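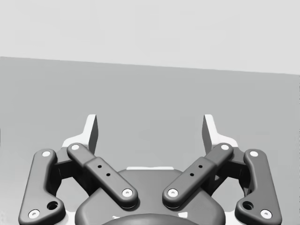
Nermin Uysal asked whether the simulated part of the demonstration needed checking at all, as there is no moving machine on that side of the hall. It does. Visitors stand, queue, lean on things and trip over cables whether the arms are real or on a screen, and last time the screen side drew the bigger crowd.

Open day, Orovholm, Hall 21
Pre-opening safety checklist, simulation stand
Checked by: Bheki Kekana
Comments by: Bheki Kekana, Farzana Bandara, Carleen Harawira
Result: OK to open once items 4 and 9 are closed

1. Access and floor
Way in from the car park clear, doors wedged back – OK.
Second exit unlocked and sign lit – OK.
Floor dry at the entrance – OK. Mat to be put down if it rains.
Comment (Farzana): The mat is in store room 107. The key is with reception, not with security.

2. Numbers in the hall
The limit on the door notice is 822 for the whole building. We had over 2,000 through the doors across the whole of the last open day, so the door team need to keep an eye on the lunchtime peak.
Comment (Carleen): Can the stand staff have a radio this time? We had to send somebody on foot.
Bheki: Yes, one radio signed out to the stand.

3. Stand structure
Screens fixed to the wall brackets and pulled by hand – OK.
Back panel does not move when leaned on – OK.
No sharp corners at child height – OK, foam strip added to the left end of the desk.

4. Cables
Mains lead to the Dimia workstation taped down – OK.
Network lead crosses the walkway behind the desk – NOT OK. Cover it or take it round the wall.
Comment (Farzana): Going round the wall. The lead is long enough if the desk comes forward a little.

5. Controls used by visitors
Both handsets wiped down, no cracked casing – OK.
Handsets drive the Drollent simulation only. Checked that the link to the workshop arms is unplugged at the workstation end and tagged – OK.
Pause button on the desk stops the picture – OK.
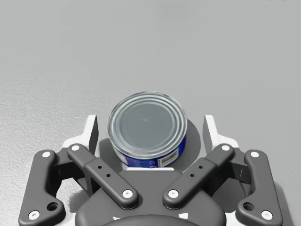
The tag has to stay on until the last visitor has left the hall. If anyone wants to show a real arm moving from the handset, that is a separate activity with its own assessment and it is not covered by this sheet.
Comment (Carleen): A visitor may well ask for it. Please send them to the workshop tour at 2 p.m.

6. What is on the screens
Gripper view and overview both load from the desktop menu – OK.
Picture reasonably steady when the arm moves. Some people feel unwell watching the gripper view for long. Put two chairs to the side and switch to the overview between turns.
Comment (Farzana): Keep turns short, and tell people they can look away or stop.

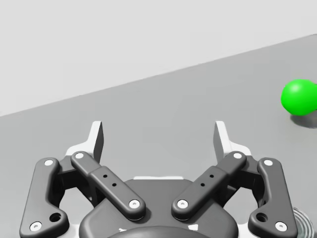 Gripper view, fingers open, green ball to the right.

7. Staff briefing
Everyone on the stand has read this sheet – OK, apart from Anathi Mkhize, who is on the afternoon turn and will read it at handover.
Staff know where the first aid box is – OK.
Staff know to say that the arms on the screen are simulated. Some visitors will walk on to the workshop afterwards, and they should not come away thinking a real gripper is safe to reach into.

8. Noise and light
Speakers set low enough to hear the fire alarm – tested, OK.
No flashing content in the loop – OK.
Blind on the south window half down to cut glare on the overview screen. Leave the handle free.

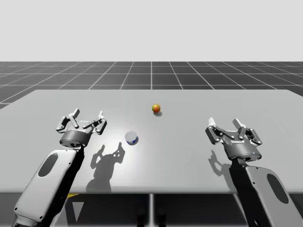 Overview: both arms over the table, can and ball in place.

9. Paperwork
Risk assessment on the stand – OK, in the blue folder.
Electrical test label on the Rashti projector – NOT FOUND. Do not switch it on until it is tested or swapped.
Comment (Nermin): I think it was tested in January but the label came off. I will look for the record.
Bheki: Without the record it stays off. The wall screens are enough.

10. Closing down
Handsets back in the drawer.
Workstation shut down, mains off at the wall.
Link tag removed by workshop staff only, and signed for.
Radio returned to the front desk.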